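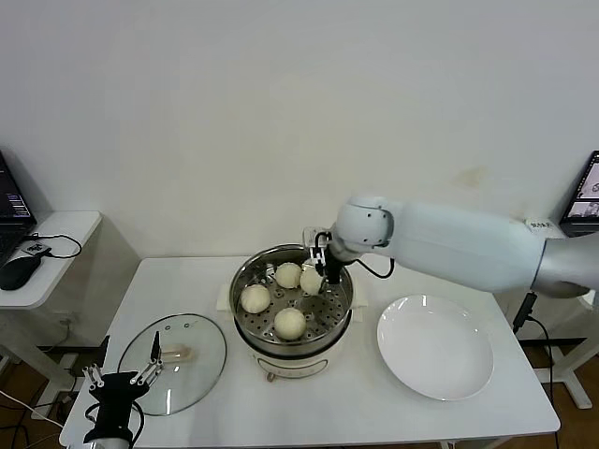 Justinas Ots

Tuesday, April 9, 2019

The Zisska dough mixer, after a winter of very heavy use

I've been kneading by hand for most of my adult life and I liked being that person. I liked the flour on the sleeves. Then my right wrist started complaining every Sunday evening, and by September I was making batter breads and calling it a phase. So I bought a Zisska, the spiral mixer with the fixed head and the turning bowl, and I have had more fun with dough in these months than in the ten years before them.

I paid full price for mine, from a shop, after dithering over it for far too long.

A quick word on what a spiral mixer is, in case you've only met the other kind. In a regular stand mixer the hook travels around a bowl that stays put. In a spiral, the bowl turns and the hook spins in one place near the side, with a straight steel post in the middle so the dough can't just ride around with it. Bakeries use huge ones. The Zisska is the same idea shrunk down to something you can keep in a kitchen, if you're generous with the word "keep" - it's a big, heavy lump and I lift it with my knees.

What it does to dough

Oh, it's lovely! I started with the plainest thing I make, a white sandwich loaf, so that I'd have something to compare. By hand that dough takes me the better part of an album to bring together and smooth out. In the Zisska it went from shaggy to satiny while I was washing the measuring cups. I stopped it, pulled off a piece, stretched it toward the window and could see daylight through it with no tearing at all. I made my wife come and look. She was polite about it.

Wet doughs are where it really shows off. I do a focaccia with a lot of water in it, the kind that used to glue my fingers together, and the trick I've settled on is to hold back a cup or so of the water, let the dough get strong on the low speed, then trickle in the rest with the bowl turning. It looks like a disaster for a minute or two (slapping, sloshing, a sort of soup with a lump in it) and then the whole thing grabs hold of itself and climbs into one big shiny mass. If you try this, don't panic and add flour. I did, twice, and had two dull focaccias.

Stiff doughs it handles with a bit more muttering. Bagels are fine. A really dry noodle dough is not what it's for, and the manual says so in plain words, and I tried anyway. The motor dropped to a low growl and I switched it off before I could feel worse about it. Noodles are back to the rolling pin.

Steamed buns were a surprise. You want a tight, fine crumb and a smooth skin, so the dough needs plenty of kneading but can't get warm and puffy while you're at it. I use milk straight from the fridge, a little sugar, a spoonful of oil, low speed the whole way, and I shape right after mixing. The surface comes out much smoother than I ever got by hand. My old buns were all dimples! The other half of it is in the steaming, of course. Leave the lid alone when the time is up, give it a few minutes with the heat off, and then crack it open slowly.

Brioche deserves its own paragraph. I'd given up on brioche. By hand it's a wrestling match with butter, and my old hook mixer used to heat the dough so much that the butter went greasy before it was worked in. The Zisska keeps things cooler than I expected, and if I put the flour in the freezer the night before, it's cooler still. It takes 14 minutes from the first piece of butter to a dough that pulls off the bowl in one sheet. I have made it every other weekend and we are all a little rounder for it.

Capacity, and the small batch problem

The label says 2000 grams of flour at most, and I've gone right up to that once, for a school bake sale. It managed. The dough rose up the center post and I had to stop and push it down with a scraper, so I'd call three quarters of that a comfortable load.

Going the other way is trickier. With a single small loaf there isn't enough dough for the hook to catch, and it just pats the stuff around the bottom of the bowl like someone looking for their keys. You can nudge it along by hand with the machine stopped, then start again, and it usually gets there. If you only ever bake one little loaf at a time, though, this is too much mixer, and I'd point you to the Vomell that my sister has. It's a hook mixer with a tilting head, light enough to carry with one arm, and it makes a very respectable loaf. It walks across the counter when it's working hard and she keeps a damp dishcloth under it. She also whips cream and makes cookies in hers, and I can't do either in mine.

That's worth saying again for anyone who skims: the Zisska kneads dough. There's no whisk and there's no paddle. I kept my old hand mixer for cakes.

I did look at the Ashour too, which several people recommended to me. It's quieter, and the timer on it is nicer. What put me off was the bowl, fixed in place just like on the Zisska, but deeper and narrower, so that I couldn't see how I'd get my hand down to the bottom with a scraper. If you have slimmer forearms than I do, go and try it in person.

Living with it

The noise is a steady hum with a rhythmic thump from the dough. I can listen to the radio over it on low. On high I can't, but I hardly ever use high.

Cleaning is the part I grumble about. The bowl doesn't come off. You scrape out what you can, pour in a little warm water, let it stand, and then wipe around the hook and the post with a cloth, and there's always a ring of dough behind the post where your fingers barely fit. My best method is to do nothing. I leave the bits to dry overnight, and in the morning they flake off with a stiff brush and I tip... well, I can't tip it, so I use the crevice tool on the vacuum. It looks ridiculous and works very well.

The plastic guard over the bowl is clear and you can pour through the slots in it, though the slots are narrow and my first bag of flour went mostly on the floor. I now use a wide paper cup. The guard has to be down for the motor to run. I like this feature, having a curious eight-year-old in the house who believes all dough is his to poke.

The power cord is too short. Every kitchen machine I've ever owned has had a cord that's too short, so I may as well put it in every review.

One thing did go wrong. In January the speed dial started slipping, so I'd set it to low and it would creep up by itself. I wrote to the store, Gullden, expecting a long back-and-forth, and they sent me a new dial and a tiny hex key in a padded envelope. Changing it was a five-minute job with the machine unplugged on a towel. No trouble from it after that.

Would I buy it again?

Yes, and sooner. It costs a lot of money and it takes up the corner where the bread bin used to be (the bread bin is on top of the fridge now, where I hit my head on it). But my wrist is happy, and I'm trying doughs I used to turn the page on. Last weekend it was a rye with caraway and leftover coffee in it. This weekend I want to try those laminated scallion buns, with a softer dough than the recipe asks for, and I already have the milk chilling.

If you have one of these and have found a way to clean behind the post without a vacuum, please leave a comment. And if anybody has had luck with pizza dough kept three days or longer, I'd love to know how much yeast you use. Mine tastes wonderful on day two and then goes slack on me.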